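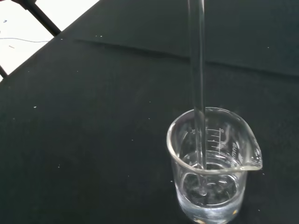 Wrist camera view, stir cell. Beaker, glass rod, black cloth.

1/ Notes on the stirring cell at Workatholm, mostly for whoever takes over from me in May. The arm is the small Widano. This thread covers the wrist camera, the gripper pads and the cloth. Dosing pump gets its own thread.

2/ The cell does one job. Pick up a glass rod, lower it into a small beaker, stir, lift, park. Everything that goes wrong with it goes wrong at the glass: camera can't find the rim, pads slip on the rod, or the tip touches the floor of the beaker.

3/ Rim finding first. Clear glass on a white bench gives the camera very little. On matte black the rim and the spout each pick up a pale highlight and the white ticks read clean. The printing on the side is still a bit soft at this distance. We don't read volume from it.

4/ The rod is easier. On black it shows as two bright parallel edges with a darker core, and the fit runs on those two edges. If only one edge comes up, check the overhead light before touching the threshold. It should come from above and slightly left.

5/ Exposure is locked at 264 in the Gomton driver units. Do not leave it on auto. Auto sees all that black, opens up, and blows out any white bench in the corner of the view. Then the rim highlight goes with it.

6/ Lint. The specks in the picture are about what I'd tolerate. They are small and the blob filter drops them. A speck right next to the beaker wall is worth removing, as it can pull the edge fit sideways. Use a tape roller. A brush just moves it around.

7/ Creases matter more than lint. There's a long diagonal fold across the upper part of the cloth in that shot. It makes a ridge with a soft shadow under it, and the line finder will take it as a candidate. Tonight I masked that area. Proper fix is to pull the cloth flat and clamp it again.

8/ After reclamping, run the touch-off again, every time. A fold under the beaker raises it, and the Z offset is only good for the cloth as it lay when you set it.

9/ Touch-off routine: empty beaker, rod in gripper, speed at 2 percent. Jog down until the force reading moves, back up, store. Repeat at three spots on the cloth. If the three don't agree, the cloth isn't flat. Go back to 7.

10/ Gripper pads. Silicone, cut from sheet. They glaze over with use and the rod starts to rotate in the grip during the stir. Wipe with isopropyl at the start of shift. Swap both pads together, never one. Janelle Galang has the cutting template and the spare sheet.

11/ The last pair came off at 3182 cycles. The pair before that lasted longer, but we were running a slower stir then, so I wouldn't compare them.

12/ Camera bracket: two screws, medium threadlocker. They backed out once and the whole picture drifted over a week. It looked like a calibration fault and I lost an afternoon to it. There is now a paint line across each head. If the line is broken, retighten and recalibrate.

13/ Hand-eye calibration takes up to 61 minutes with the Lightfoot script, most of it the arm moving between poses. Don't lean on the bench while it runs. Don't stop it halfway either, it writes a partial file and loads it on the next boot without a warning.

14/ Marta Panasiuk asked why we don't use a plastic rod, since it would forgive a bad Z. We tried one. It flexed in the grip and the fit kept failing near the tip. Staying with glass.

15/ Open items: frosted backing plate instead of cloth (ordered), strain relief on the camera cable (not ordered), and a check that rejects the partial calibration file. If anyone has done the last one on this controller, send me the code.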